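4. Setting Up the Rultow In-Ear Monitor Kit

Read this section before the first rehearsal. Set-up takes 20 minutes for a four-piece band.

4.1 Before you start

1. Turn off the PA and all stage monitors.
2. Charge every belt pack. A flat pack needs 45 minutes in the dock.
3. Put the rack unit on a level surface, clear of guitar amps and lighting dimmers.
4. Lay out the packs, cables and ear tips so each player can find their own. 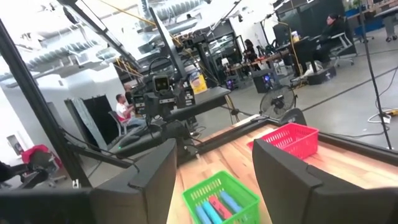 Green mesh basket on a wooden tabletop.

Note: Ear tips come in three sizes. A loose tip loses bass, and players will turn up to make up for it. Try all three sizes before setting any levels.

4.2 Connecting the rack unit

1. Run one cable from each aux send on the mixer to an input on the rear of the rack unit. Input 1 feeds pack 1, and so on.
2. Set every aux send to pre-fader. If you leave them on post-fader, the singer's mix will change each time the house engineer moves a fader.
3. Screw on both antennas and angle them apart in a V.
4. Plug in the power supply and press the front switch. The display shows the channel number after 7 seconds.

CAUTION: Never connect a powered speaker output to the rack unit. This will damage the inputs and is not covered by the warranty.

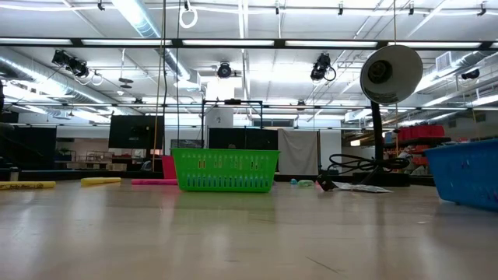 4.3 Setting levels

1. Turn all belt packs down to zero before anyone puts in their earphones.
2. Have the drummer play the kick alone. Bring up the aux send until the input light is steady green with an occasional flash of yellow.
3. Repeat for bass, guitars and vocals.
4. Ask each player to raise their own pack slowly until they can hear themselves.
5. Leave the limiter on. The factory setting is 98 dB.

If a pack drops out when the player walks to the front of the stage, move the rack unit closer or raise the antennas above head height. For interference from a second band's wireless gear, see Section 6, Changing Channels.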